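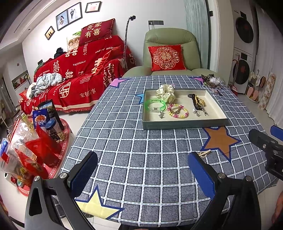
What does a part-time accessory sorter do all day? You sit at a table with a big tangled pile of scrunchies, clips and bracelets, and you lay them out in shallow boxes so that a customer can see each piece.

I'm Mahmoud Hajji and I run Mumis, a small secondhand shop for hair things and costume jewelry. We buy mixed bags from house clearances and closing stores, everything knotted up with everything else, and we sell it again as little sets. I've been doing most of the sorting myself since spring and I can't keep up anymore (my back says hello). So I'm looking for 3 people to start in September.

The work is easy to explain and a bit harder to do well. You pull something out of the pile, look it over, and decide if it's good enough to sell. Stretched-out elastics go in the rag bin, and so do clips with a tired spring. Beaded bracelets get a gentle tug, and you check the knot. Whatever passes gets a place in a tray. Scrunchies go at the back, where they can puff up, bracelets lie flat so the beads show, and small charms need some air around them or they disappear completely. I'm fussy about charms! You'll hear about it.

A full shift is nearly 1000 pieces between the three of you, if the bags are decent. Some bags are a dream and some are one solid ball of elastic and old hair ties, and you'll spend half the morning with a crochet hook getting it apart. We do have gloves.

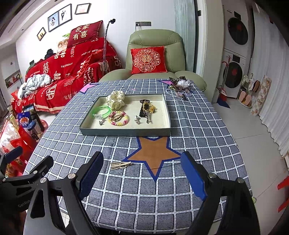 Wonia, who did this last summer, wants me to add that the untangling is the best part and that anyone who hates it should apply somewhere else. She also says to bring a cushion, as the chairs look softer than they feel after lunch.

Okay, noted. I've tried to argue about the chairs and lost.

What I'd like from you: patience, decent eyesight (glasses are fine, I wear them), and an opinion about color. You don't need shop experience. If you can tell me why a green bracelet looks better next to pink beads than next to a brown hair tie, or why I'm wrong about that, we'll get along. You should be happy sitting for a couple of hours at a time, and okay with the radio on low. We talk a lot. Some people put in earphones and that's fine too.

Shifts run from 9:30 in the morning until 1:00, with coffee at 11:00. Pay is $399 a week for the full set of mornings, and you can take home a set you made yourself at the end of each month. The room is upstairs from the old Halvorsen bakery, one flight, no elevator, sorry about that. There's bike parking in the yard and the bus stops across the street.

If you're under 18 I'll need a note from a parent. I've had applicants from 16 to well past retirement and the age really makes no difference, so please don't rule yourself out.

To apply, drop a note through the door at 13 Voltine Court or come up any morning before coffee. Skip the resume. Tell me a little about yourself, which mornings you could do, and the oldest hair clip or bracelet you still own. I'll invite everyone who sounds like a fit to a short trial hour, paid, with a small bag to sort and a tray to fill any way you like.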